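옷장 하나를 직접 정리하는 방법: 측정부터 선반 설치까지

2020년 11월 24일

저는 한국에서 산 지 꽤 되었지만 한국어로 긴 글을 쓰는 일은 아직 조심스럽습니다. 그래도 지난 3월에 침실 옷장을 고치면서 한국어로 된 안내를 많이 찾았고, 제 경우에 맞는 글이 적어서 직접 씁니다. 벽에 붙은 붙박이 옷장 한 칸을 기준으로 합니다. 문은 미닫이이고, 안에는 원래 봉 하나와 위쪽 선반 하나만 있었습니다.

필요한 도구

줄자, 수평계, 연필, 전동 드릴, 나사, 벽 재질에 맞는 앵커, 종이테이프, 그리고 모눈종이 몇 장이 필요합니다. 저는 Sotard의 벽 레일과 받침대를 사용했고, 서랍은 Zirkent 제품입니다. 다른 회사 제품을 쓰셔도 순서는 같습니다. 다만 레일과 받침대는 같은 회사 것으로 맞추시기 바랍니다. 홈의 간격이 회사마다 다를 수 있습니다.

1단계. 전부 꺼내기

옷장 안의 물건을 모두 꺼내서 침대 위에 놓습니다. 반만 꺼내고 시작하면 나중에 측정이 어렵습니다. 꺼낸 옷은 거는 옷, 접는 옷, 계절이 지난 옷으로 나눕니다. 가방과 모자는 따로 둡니다. 이 단계에서 버릴 옷을 결정하려고 하면 시간이 너무 오래 걸립니다. 저는 결정하기 어려운 옷을 상자 하나에 넣고 뚜껑을 닫아 두었습니다.

2단계. 안쪽 치수 재기

폭은 위, 가운데, 아래 세 곳에서 잽니다. 오래된 집은 벽이 똑바르지 않은 경우가 많습니다. 우리 집 옷장은 가운데 폭이 1,108밀리미터였는데 아래쪽은 그보다 조금 넓었습니다. 선반을 주문할 때는 가장 좁은 숫자를 씁니다. 깊이는 뒷벽에서 문 레일의 안쪽까지 재야 합니다. 제가 처음에 문 바깥까지 재는 실수를 해서 다시 쟀습니다. 올바른 깊이는 497밀리미터였습니다.

걸레받이가 있으면 그 두께도 적어 두십시오. 바닥에 놓는 서랍장은 걸레받이 때문에 벽에 완전히 붙지 않습니다. 콘센트나 점검구가 옷장 안에 있으면 그 위치도 모눈종이에 표시합니다.

3단계. 종이에 배치하기

모눈종이에 옷장의 정면을 그립니다. 먼저 긴 옷의 자리를 정합니다. 코트와 원피스는 제일 긴 것을 옷걸이에 걸어서 실제 길이를 재고, 바닥과의 사이에 손 하나가 들어갈 정도의 여유를 더합니다. 남은 폭은 위아래 두 단의 봉으로 나누면 좋습니다. 셔츠와 바지는 대부분 이 높이에 들어갑니다.

접는 옷을 위한 선반은 간격이 너무 넓으면 옷 더미가 무너집니다. 저는 스웨터 선반의 간격을 36센티미터로 했다가 나중에 한 칸 줄였습니다. 자주 쓰는 물건은 눈과 허리 사이의 높이에 두고, 이불이나 여행 가방은 맨 위에 둡니다.

배치를 정한 다음에는 종이테이프로 벽에 선을 붙여 보십시오. 그 앞에 서서 손을 뻗어 보면 너무 높은 선반을 금방 알 수 있습니다. 하루 정도 그대로 두고 다시 보는 것을 권합니다.

4단계. 레일 달기

벽 속의 샛기둥을 찾아 연필로 표시합니다. 콘크리트 벽이면 이 과정은 필요 없지만 해머 드릴이 필요합니다. 석고보드만 있는 곳에는 반드시 석고보드용 앵커를 쓰고, 무거운 옷이 걸리는 부분은 샛기둥에 고정해야 합니다. 드릴을 쓰기 전에 전선이나 배관이 지나가는 곳이 아닌지 확인하십시오.

가로 레일을 먼저 답니다. 한쪽 끝의 나사를 느슨하게 조이고, 수평계를 올린 상태에서 반대쪽을 고정합니다. 그다음 가운데 나사를 조입니다. 세로 레일은 가로 레일에 걸면 되고, 아래쪽도 나사로 고정합니다. 저는 세로 레일을 거는 순서를 틀려서 한 번 다시 했는데, 설명서의 그림을 잘 보면 괜찮습니다.

5단계. 선반과 봉 올리기

받침대는 세로 레일의 같은 번호 홈에 끼웁니다. 번호가 없는 제품이면 위에서부터 홈을 세어 연필로 작은 점을 찍어 둡니다. 우리 집은 위에서 일곱 번째 홈이 위쪽 봉의 자리입니다. 선반을 올린 후 손으로 가볍게 눌러서 흔들리는지 봅니다. 조금 흔들리면 받침대가 홈에 끝까지 들어가지 않은 것이므로, 선반을 내리고 다시 끼웁니다.

6단계. 다시 넣기

무거운 것부터 아래에 넣습니다. 거는 옷은 길이 순서로 걸면 짧은 옷 밑에 빈 공간이 생겨서 신발 상자를 놓을 수 있습니다. 작은 물건은 Larnby의 뚜껑 없는 상자에 담았습니다. 뚜껑이 있는 상자도 써 보았지만, 매일 여는 물건에는 불편했습니다.

가방은 보관이 제일 어려웠습니다. 천으로 된 부드러운 가방은 세워 두면 옆으로 쓰러지고, 서로 겹치면 아래 것을 잊어버리게 됩니다. 저는 선반에 Rezaei의 칸막이를 끼우고 한 칸에 가방 하나만 넣습니다. 모양을 유지하고 싶은 가방에는 얇은 종이나 안 쓰는 수건을 넣습니다. 끈은 안쪽으로 접어 넣어야 꺼낼 때 옆 가방이 같이 나오지 않습니다.

정리 후 관리

한 달쯤 사용한 뒤에 나사를 한 번 더 조이십시오. 선반 높이도 이때 바꾸면 됩니다. 습기가 많은 방이라면 옷을 너무 빽빽하게 걸지 말고 가끔 문을 양쪽으로 번갈아 열어 두는 것이 좋습니다. 결정하지 못한 옷을 넣은 상자는 계절이 바뀔 때 열어 봅니다. 제 상자는 아직 옷장 맨 위에 있고, 다음 계절에 열 예정입니다. 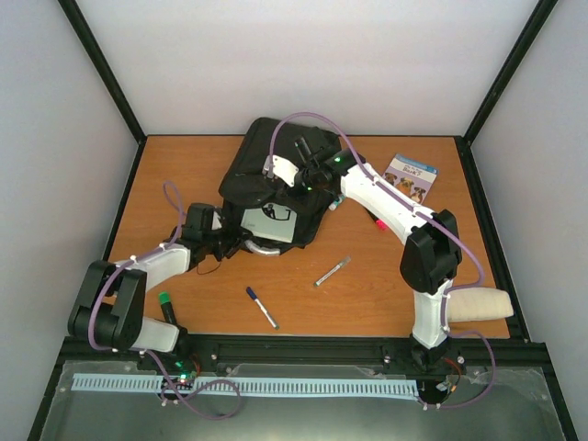
현관 신발장도 같은 방법으로 고칠 수 있지만, 깊이가 얕아서 받침대를 짧은 것으로 골라야 합니다. 신발은 가장 큰 것의 길이를 먼저 재고, 문을 닫았을 때 닿지 않는지 확인한 다음에 선반을 주문하십시오.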